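Skemora sim wrist view - FAQ
Last updated Saturday, July 3, 2021 by Saimi Turunen
Print this page | E-mail this page

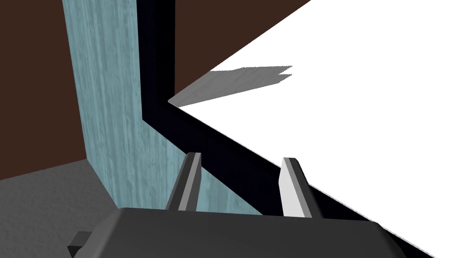

What is this page for

Questions we keep getting about the wrist view in Skemora and the grasp planner (Luris) that reads from it. Short answers. If yours isn't covered, write to Neema Muriithi, she does the perception side. I do control and the build scripts.

Why is the gripper always in the picture?

Because the view is mounted behind it and moves with it. The housing takes up the bottom edge, fingers stick up from there. You want that. Luris uses the fingertips as a reference when it lines up an approach. If you crop them out the planner still runs but the approach comes in sideways and you will file a bug, and we will ask if you cropped.

Can I hide the gripper for the detector only?

Yes. Set mask_self to on in the perception config. Mask is built from the joint state, so it follows the fingers when they open and close. Off by default. Turn it on if you get detections on your own fingers.

My white surfaces come out as one flat blob with no edges. Bug?

No. Renderer is doing what you told it. Pure white material plus strong overhead light gives you nearly no shading, and the plane fitter has nothing to work with in color. Options:

- lower the light intensity in the scene file
- give the material a bit of gray
- use depth for the plane and color for the rim only (what we do)

The black rim against the white is fine, the edge finder likes it. It's the middle of the panel that gets lost.

The pale finger disappears against the white panel

Known. The inner finger faces are light gray and when one sits in front of something white the contrast drops to almost nothing. Doesnt matter for control, the joint state knows where the finger is. Matters if you're training anything on color. Neema changes the finger material at random per episode, see randomize_fingers. Do that.

Detector says there is an object on the panel and there isn't

Probably a shadow. Soft shadows on a white surface get picked up as a thin gray object, worse if the outline is jagged. Check depth at that spot. If depth is flat, it's a shadow. The depth_check flag drops these for you, added in November, off in older configs. Add it by hand if you copied your config from someone.

Do the wall and floor textures matter?

A little. Plain walls make the detector look better than it is. Textured stuff like the streaky post or the speckled floor gives it more chances to be wrong, so leave some of it in. Don't test only on plain ones and then send me your numbers.

How many episodes before I can trust a result?

We run 100 per config. Fewer is ok for a smoke test. The full regression set is 758 scenes and takes the night, please don't start it at 4 pm on the shared box.

Planner hangs when the target is close to a rim

It's not hung, it's searching. The collision shape for a raised edge is padded, and near a bent corner the padding eats most of the free space. Drop rim_padding from 7 mm to 6 and try again. Don't go lower, the fingers will clip the edge. If it still can't find anything it times out and returns NO_PATH. Read the log before you kill it.

Fingers open in the view but the state says closed

State and picture are out of sync. Usually the renderer is a step behind. Set sync_render to on. Slower but right. If you're only debugging the planner leave it off and ignore the picture.

Which frame are grasp poses in?

Robot base. Not the wrist view. Luris converts before it publishes. If you convert again you get a pose somewhere under the floor, ask me how I know.

Does it work with Vaster?

Reading logs, yes. Live playback, no. There's an export script in tools/, it needs the episode folder and nothing else. Playback is on the list, no date.

Will a policy trained here work on the real arm?

Not straight off. Planner settings carry over pretty well, color based perception does not. Ruotsalainen build has the real calibration files, start from those and redo the hand-eye step yourself. Takes an afternoon. Run the first moves at low speed with someone on the stop button.

Where do I put bug reports

Tracker, with the scene file, the config and teh seed. No seed, can't reproduce it, goes to the bottom. Screenshots welcome but not instead of the seed.

Can I edit this page?

Yes please.

Print this page | E-mail this page
Shares: 6 | Comments: 7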